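**Sevlow 간식 코너 진열·보충 담당자 모집 (시간제, 두 명)**

Sevlow는 사무용 건물과 행사장 안에서 소규모 간식 코너를 운영하는 회사입니다. 이번에 Okholm 건물 313호에 있는 간식 코너에서 일할 분을 찾습니다. 간식과 음료를 진열하고, 떨어진 품목을 채우고, 테이블을 정돈하는 일입니다. 조리 경력은 필요하지 않습니다.

간식 코너는 건물 입주사 직원과 방문객이 함께 이용합니다. 지난해 9월 한 달 동안 나간 품목은 모두 1,107개였고, 올해 9월에는 Brøndum 쪽 행사가 겹쳐 있어 그보다 많을 것으로 봅니다. 그 전에 일이 손에 익도록 여름부터 함께할 분을 우선 채용합니다.

## 하는 일

**진열**

- 초콜릿 바와 작은 상자 제품을 투명 계단식 진열대에 올립니다. 제품명이 손님 쪽을 향하게 놓고, 같은 제품은 같은 단에 모읍니다.
- 병 음료는 앞줄과 뒷줄의 수를 맞춥니다. 앞줄이 비면 뒷줄 병을 당기고 새 병은 뒤에 넣습니다.
- 봉지 과자는 종류별로 트레이에 담습니다. 눌려서 부서진 제품은 따로 빼 둡니다.
- 바구니와 빈 트레이는 그날 품목표에 따라 사용합니다. 품목표는 아침에 담당자가 테이블 옆에 붙여 둡니다.

**샌드위치와 따뜻한 음식**

- 샌드위치는 베이지색 트레이에만 올립니다. 포장 과자와 섞어 담지 않습니다.
- 샌드위치를 옮길 때는 집게를 쓰고, 속이 밀려 나오지 않을 정도로만 잡습니다.
- 보온기에는 철제 팬이 들어갑니다. 팬을 빼거나 넣기 전에 온도 조절 손잡이 위치를 확인하고, 내열 장갑을 착용합니다.
- 꼬치류는 손잡이 방향을 맞추어 놓습니다.

**정리와 기록**

- 테이블 상판, 트레이 테두리, 투명 진열대를 닦습니다. 투명 진열대는 흠집이 잘 나므로 마른 종이 타월을 쓰지 않고 지급하는 천을 씁니다.
- 보충한 품목과 폐기한 품목을 Clastalix 재고표에 입력합니다. 휴대전화로 입력할 수 있으며 사용법은 첫 근무일에 알려 드립니다.
- 유통기한이 가까운 제품은 앞쪽으로 옮기고, 기한이 지난 제품은 폐기함에 넣은 뒤 재고표에 적습니다.
- 빈 상자는 접어서 복도 끝 분리수거장에 내놓습니다.

## 근무 조건

- 근무지: Okholm 건물 313호
- 고용 형태: 시간제 계약직. 수습 기간이 있으며 수습 중에도 급여는 같습니다.
- 근무 시간대: 오전조와 오후조. 각 조에 한 명씩 배치합니다. 희망하는 조를 지원서에 적어 주세요.
- 급여: 시급제이며 매월 말에 계좌로 지급합니다. 시급은 서류 합격자에게 면접 전에 서면으로 안내합니다.
- 휴게 시간은 근로계약서에 명시합니다.
- 앞치마, 위생장갑, 내열 장갑은 회사에서 지급합니다. 신발은 바닥이 미끄럽지 않은 것으로 본인이 준비합니다.
- 근무 중 간식 코너의 음료 한 병을 무료로 드립니다. 샌드위치는 직원 할인가로 구입할 수 있습니다.

## 지원 자격

- 식품 취급에 필요한 건강진단 결과서가 있거나, 근무 시작 전까지 발급받을 수 있는 분
- 음료 상자를 들어 옮길 수 있는 분
- 오래 서서 일하는 데 무리가 없는 분
- 한국어 안내문과 제품 표시를 읽고 재고표를 작성할 수 있는 분
- 9월까지 계속 근무할 수 있는 분

편의점, 매점, 카페에서 진열이나 재고 업무를 해 본 분은 우대합니다. 경력이 없어도 지원할 수 있습니다. 견과류, 우유, 밀 등에 알레르기가 있는 분은 지원서에 미리 적어 주세요. 취급 품목을 확인하고 근무가 가능한지 함께 살펴보겠습니다. 알레르기가 있다는 이유만으로 서류에서 제외하지는 않습니다.

## 첫 근무 주간

처음에는 Marloes Dekker 매니저와 함께 일합니다. 첫날은 품목 이름과 진열 위치를 익히고 재고표를 입력해 봅니다. 둘째 날부터는 과자와 초콜릿 쪽을 직접 채웁니다. 보온기는 안전 교육을 마친 뒤에 맡습니다. 교육 시간도 근무 시간에 포함되며 급여가 나옵니다.

진열 위치는 계절과 품목에 따라 바뀝니다. 외울 필요는 없고, 붙어 있는 품목표를 보면서 일하면 됩니다. 품목표와 테이블이 다를 때는 임의로 옮기지 말고 매니저에게 먼저 물어봐 주세요. 특히 병 음료는 공급처와 정한 자리가 있습니다.

## 지원 방법

지원서에 다음 내용을 적어 건물 안내 데스크에 내거나 회사 홈페이지 채용 메뉴에 올려 주세요. 양식은 자유이고 한 장이면 충분합니다.

- 이름과 연락처
- 희망하는 조(오전 또는 오후)
- 근무를 시작할 수 있는 날짜
- 진열, 판매, 식품 관련 경력(있는 경우)
- 건강진단 결과서 보유 여부
- 알레르기 관련 사항(있는 경우)

사진과 가족 사항은 받지 않습니다. 주민등록번호도 적지 마세요. 제출한 서류는 채용이 끝나면 파기하며, 원본 서류를 낸 분에게는 요청 시 돌려드립니다.

접수 마감은 2023년 6월 10일입니다. 서류 결과는 합격 여부와 관계없이 문자로 알려 드립니다. 면접은 Ashley Haworth 운영팀장과 Marloes Dekker 매니저가 313호에서 진행합니다. 면접 때 과자 몇 종류를 진열대에 직접 놓아 보는 간단한 실습이 있습니다. 속도는 보지 않고, 제품 방향과 줄을 어떻게 맞추는지를 봅니다.

## 자주 받는 문의

**주말 근무가 있나요?** 간식 코너는 평일에만 운영합니다. 행사로 주말 근무가 생기면 미리 희망자를 받습니다.

**계산도 하나요?** 계산은 하지 않습니다. 손님이 품목 위치를 물으면 안내해 주는 정도입니다.

**조를 바꿀 수 있나요?** 두 사람이 서로 합의하고 전날까지 매니저에게 알리면 바꿀 수 있습니다.

**친구와 함께 지원해도 되나요?** 가능합니다. 심사는 각자 따로 합니다.

## 근무 장소 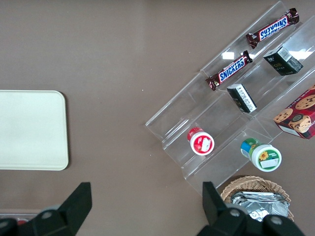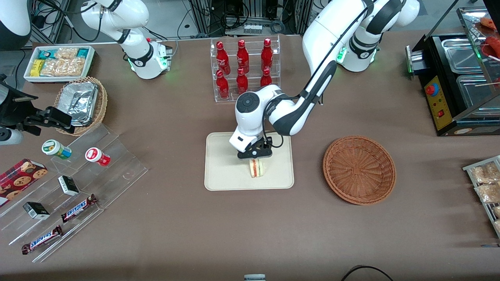
313호 간식 테이블. 첫 번째 사진은 스니커즈를 올린 투명 계단식 진열대, 두 번째 사진은 샌드위치 트레이와 빨간 병 진열대.

채용 문의: Sevlow 운영팀 Ashley Haworth. 급여 서류와 계약서 관련 문의는 총무 담당 Bahman Esfahani에게 해 주세요.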